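Cahier d'atelier, projet Karaki, lundi, chambre 2108
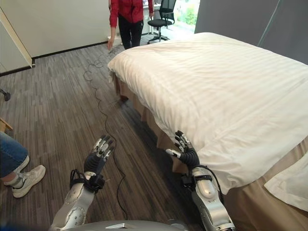
Les deux mains du robot près du lit, couette blanche en place.

Objet : réfection des lits, poste d'étage. Sawsan Karam a relevé les remarques du personnel. Les agents souhaitent conserver le contrôle final de la chambre et demandent que la cadence ne soit pas révisée avant la fin de l'essai. La fiche de poste devra mentionner la surveillance du robot, tâche aujourd'hui non décomptée.

À reprendre en septembre : formation de 5 agents, passage du câble au sol.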